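Grukus Data Collection Facility, Utport
Workcell Safety and Readiness Inspection, with Inspector Comments

Station: Bin picking, Koivisto grasp collection
Date of inspection: November 19, 2025
Inspected by: Larysa Lytvynenko
Reviewed by: Amerley Annan
Type of inspection: Scheduled, before start of collection block
Result: Released with two open items

Ratings used: S (satisfactory), C (satisfactory with comment), A (action required), N (not applicable)

Section 1. Area and access

1.1 Floor markings and walkway clear on the operator side: S
1.2 Emergency stop reachable from the operator seat and from the doorway: S
1.3 Emergency stop tested before first motion of the day: S
Comment: Both buttons were pressed with the arm moving at reduced speed. Motion ceased in each case, and the controller required a manual reset as expected.
1.4 Floor behind the bin free of loose cable: C
Comment: Thin gray cable is lying on the dark floor beyond the bin. It is outside the reach of the arm and outside the normal walking route. The station lead is asked to route it along the wall at the next planned stop. Collection may proceed in the meantime.
1.5 Handheld controls stored where they cannot fall into the work area: S

Section 2. Bin and table

2.1 Bin secured against movement: S
Comment: The clamps were checked by hand and all were tight. Operators are reminded that a bin which shifts during an episode spoils that episode and possibly those after it, as the learned policy takes the bin position as fixed.
2.2 Bin floor and walls free of sharp edges: S
2.3 White panel secure inside the bin: C
Comment: The panel is scratched and smudged, most heavily toward the center and lower portion. It remains serviceable. It should not be replaced in the middle of a collection block, for a new panel would change the background in part of the data only. Replacement is to be entered in the Ilidness log, and the block closed first.
2.4 Tape marks on the table present and readable: S
2.5 Table surface free of tools during motion: S

Section 3. Arm, gripper and cabling

3.1 Arm mounting bolts at marked torque line: S
3.2 Gripper fingers seated and undamaged: S
Comment: The green fingers were opened and closed through their full range without load. No tearing was found at the tips.
3.3 Cable loop at the wrist free to move through all permitted poses: A
Comment: The yellow cable and the black bundle follow the same path around the orange-brown joint. At the far left corner pose the loop tightened more than the inspector considers acceptable. The station lead is to add slack at the wrist and repeat the corner poses before unattended running is allowed. Attended running at reduced speed is permitted.
3.4 Cable ties present and trimmed: S
3.5 Hanging cables clear of objects in the bin: C

The inspector observed a set of attended episodes in order to rate items 3.5 and 4.1 through 4.6. Speed was held at 200 millimeters per second throughout, and the operator kept one hand at the stop button.
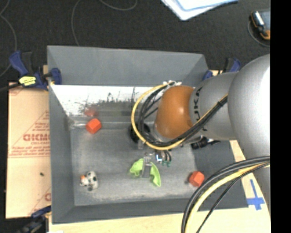 Cable clearance was judged mainly at the lowest positions of the gripper, where contact with an object is most likely. No contact was seen during the observed episodes. The item is nevertheless rated C, and operators shall stop the episode and mark it as void if a cable touches or moves an object. An episode of this kind must not be kept as a successful grasp, even when the object is lifted afterward.

Section 4. Collection practice

4.1 Objects in use match the approved list: S
Comment: The red-orange blocks and the small spotted toy animal are both on the list issued in June.
4.2 Objects free of cracks and loose parts: S
4.3 Objects placed by hand only while the arm is stopped: C
Comment: The rule was followed, but on one occasion the operator reached for the bin before the stop light had come on. The operator was reminded on the spot — no further instance was seen.
4.4 Starting layout changed between episodes: S
Comment: Operators are asked to vary both position and facing direction. Objects left close to the wall are wanted as well as objects in the open.
4.5 Failed grasps recorded and labeled: A
Comment: Several failed attempts in the previous block had been deleted. Failed attempts are part of the required data and are to be kept with the label "miss" or "drop." Deletion is permitted only for void episodes, and the reason must be written down.
4.6 Operator break taken at or before 300 episodes: S
4.7 Free disk space confirmed before start: S

Section 5. Open items

Item 3.3, slack in wrist cables. Owner: station lead. To be closed before unattended running.
Item 4.5, handling of failed grasps. Owner: shift supervisor. All operators to sign the revised instruction before their next shift.

Reviewer's note (A. Annan): Release agreed for attended collection only. The comment under 2.3 should be copied to the other bin stations at Utport, where the same panels are in use. Please send me the repeat result for the corner poses on form 9 — a verbal report is not sufficient.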